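Ticket 2682
Subject: Quarterly newsletter PDF fails to generate when articles contain photographs
Service: Nava document publishing
Requested by: Communications Office, Flemden Surgical Training Center
Assigned to: Natalia Barajas, Application Support
Priority: Medium
Status: Resolved

Summary of request

The Communications Office reports that the fall newsletter cannot be exported to PDF from Nava. The export begins as expected, reaches the page assembly step, and stops with the message "Output incomplete (code 156)." No file is delivered to the download folder. The same newsletter can be previewed in the browser without error. The requester asks that the matter be corrected before the print deadline, as the outside printer will accept PDF files only.

Environment

Nava is hosted on the Skendent application server. Photographs are stored in the Flellura media library and are called into each page at the time of export. The last known successful export was the summer issue. The media library was moved to new storage in October.

Work log

Entry 1. The export was repeated by Application Support under a test account, with the same result. The failure is therefore not connected to the requester's user profile or workstation. The browser cache was cleared as a matter of routine and made no difference.

Entry 2. The newsletter was divided into its separate articles and each was exported alone. The director's letter, the calendar and the staff notices all completed. The article on suturing practice did not. The requester was asked to confirm whether this article had been changed after the October move and replied that the text had been edited twice but the pictures had been placed only once.

Entry 3. The text of the article was copied to a blank template and exported with no pictures. The export completed. Each picture was then added back to the template in turn. The export stopped with code 156 as soon as either one was present.

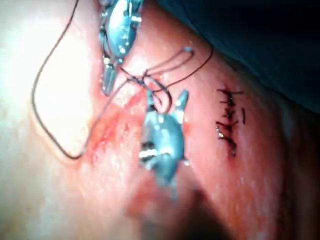
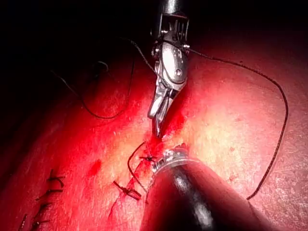
Attachments to Entry 3: first, stitches in place with the thread being handled beside them; second, instrument tip above the tissue with the thread curving off to the right.

Entry 4. Both files open normally in a desktop viewer and neither is damaged. The color profile and file type match those of pictures used in earlier issues. Replacing them with fresh copies under the same names did not correct the fault. Replacing them with fresh copies under shorter names did.

Entry 5. The full storage path of each file was reviewed. Before the October move, library paths began at the department folder. The new storage adds the site name, the volume name and a dated archive folder ahead of it. With the long file names chosen for this article, the complete path came to 1860 characters once Nava had encoded the spaces and added its access key. The browser preview uses a short internal link and is not affected -- which accounts for the difference between preview and export.

Entry 6. The export settings on the Skendent server were compared with the record kept from before the move. The settings had not changed. The path limit had always been in force, but no file had reached it under the old folder layout. Application Support considered raising the limit and decided against doing so during business hours, as the change requires a restart of the publishing service.

Entry 7. As a temporary measure, the requester was asked to rename the two files and place them in the article again. The article exported on the first attempt. The complete newsletter was then exported and the resulting PDF was checked page by page by the Communications Office. One heading on the staff notices page had moved to the next column. This was a separate layout matter and was corrected by the requester.

Entry 8. A search of the Flellura library was run to find other files with paths above the limit. It returned 252 files, most of them in folders belonging to the Communications Office and the Admissions Office. A list has been sent to both offices. Files already used in published issues do not need to be renamed unless those issues are to be exported again.

Entry 9. The path limit was raised during the evening maintenance period on Thu 21 November. The publishing service was restarted and returned to normal operation. The original version of the article, with the long file names, was exported under the test account and completed without error.

Resolution

The fault was caused by file paths that exceeded the length allowed by the export service after the media library was moved. The limit has been raised. Offices are still asked to keep file names short and to avoid spaces -- the new limit is higher, but it remains a limit.

Follow-up items

Add a path length check to the upload form in Flellura. Assigned to Application Support, open.
Replace the text of error code 156 with a message that names the affected file. Referred to the vendor, open.
Confirm receipt of the PDF by the printer. Completed by the Communications Office.

Requester has confirmed that the ticket may be closed. Replies to this ticket within ten business days will reopen it.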